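4.2 Picking produce from bins

We tested the wrist-view policy on 217 grasp attempts with produce and packaged goods. The network takes only the wrist image and the current finger opening as input and outputs a small motion of the hand. Training used 40 demonstrations per item class, recorded by one operator. An attempt was scored as a success if the item was still held after a lift and a pause of 3 seconds.

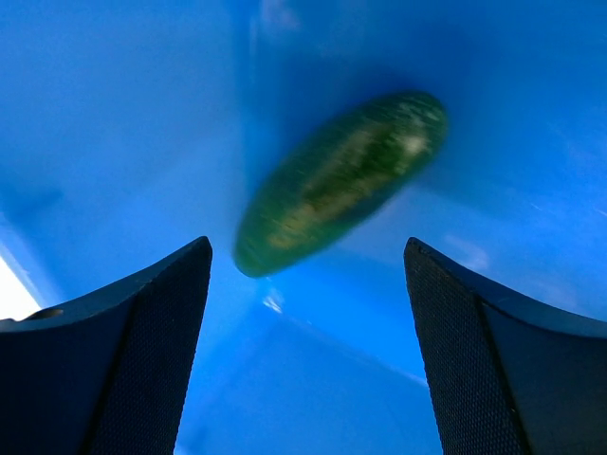 Long, smooth items caused more than half of the failures. When the fingers closed near one end, the item tended to turn and slip out during the lift. Adding a second look before closing, as proposed for the Pakero hand, reduced these errors but made each cycle slower. We kept the second look for long items only.

Film packaging was a separate problem. Glare on the plastic changes with every small motion of the wrist, and the depth estimate from the Kaplan baseline was not usable on such surfaces. Our policy does not estimate depth.
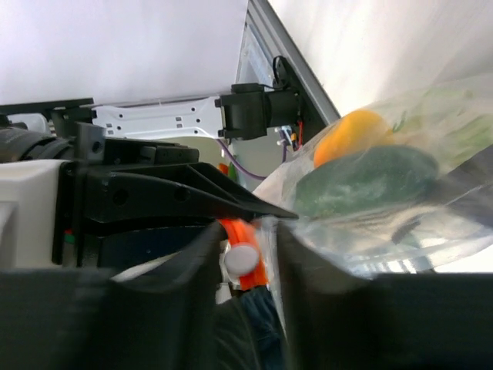

Figure 2. Wrist-camera view with produce in a clear plastic bag to the right of the fingers.

Labels were assigned by two raters, and disagreements were settled by a joint review of the recordings.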